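Chapter 7
From Pixels to Grasps: Perception in Untidy Places

7.1 Introduction
7.2 Separating objects from what they lie on
7.3 Thin, crumpled and see-through items
7.4 Scoring candidate grasps
7.5 When to look again
7.6 Case study: the Muli sorting planner
Exercises

After working through this chapter you should be able to explain why segmentation fails on patterned surfaces, write a simple grasp scorer that takes account of uncertainty, and decide when a planner should ask for another view before it moves.

7.1 Introduction

In Chapter 6 the planner was given a list of objects. Each had a position, a size and a shape taken from a small library of boxes and cylinders. The planner's job was to choose an order, find a path for the arm and close the jaws. Every programming exercise in that chapter could be solved without a camera.

This chapter takes the list away. The input is now a colour picture, and the list has to be made from it. The software must say which parts of the picture can be picked up, where one item ends and the next begins, and how sure it is of each answer. The last of these matters as much as the first two, and it is the one most often left out of student projects.

We shall work mainly with waste and wrapping: paper, tissue, plastic bags, strips of film. Such things have no fixed shape. A sheet of paper that has been crumpled once will never again match a stored model of a sheet of paper, and two bags from the same roll may share nothing but their colour. Methods that match a picture against known shapes, which served us well for the boxes, are of little use.

The background brings trouble of its own. A plain bench gives a clean edge around each item. A printed cloth does not. Lettering, border lines and drawings on the cloth all have sharp edges, and an edge detector has no means of knowing that a printed line cannot be lifted. Early versions of the Plerkel segmenter, which we use in Section 7.2, regularly proposed grasps on printed patterns. The planner accepted them, the jaws closed on nothing, and the log recorded a failed grasp when the fault lay one stage earlier. Gwilym Griffiths, who maintained the log tools at the time, added a separate error code for this case, and we keep his name for it: a phantom item.

The opposite mistake also occurs. An item may carry print of its own, and if that print resembles the cloth, the segmenter may join the two or cut the item into pieces. Clear plastic is harder still, as much of what the camera records inside its outline belongs to whatever is behind or within it.

Figure 7.1 is the view we shall return to throughout the chapter. The crumpled paper lies partly over the lettering on the cloth, and the border line runs underneath it and comes out again on the other side. 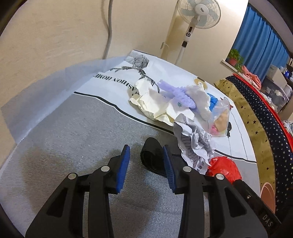
Figure 7.1 Gripper view of mixed paper and plastic on a printed table covering. Note the red bag, partly hidden by the tool.

Before reading on, sketch the outlines you would want a segmenter to return for this view. Mark any outline you are unsure of with a broken line. Most readers hesitate where pieces overlap -- the tissue, the blue plastic and the clear bag are a good place to start. Keep the sketch, as you will need it for Exercise 3.

Two further points should be noted. First, the gripper itself takes up a large part of the picture. Its jaws must be masked out before segmentation, or they will be reported as the largest item on the table. A fixed mask is enough if the jaws are always open to the same width; otherwise the mask must be computed from the jaw position. Second, the camera moves with the tool, so a change of view costs only a small motion. Section 7.5 makes use of this.

The practice set supplied with the book contains 455 views, of which 121 are held back for testing. Do not tune your scorer on the held-back views. The set is stored in the Zostness format described in Appendix B, and the loader from Chapter 4 will read it without changes.

7.2 Separating objects from what they lie on

We begin with the simplest rule that could work. Suppose the colours of the empty surface are known in advance.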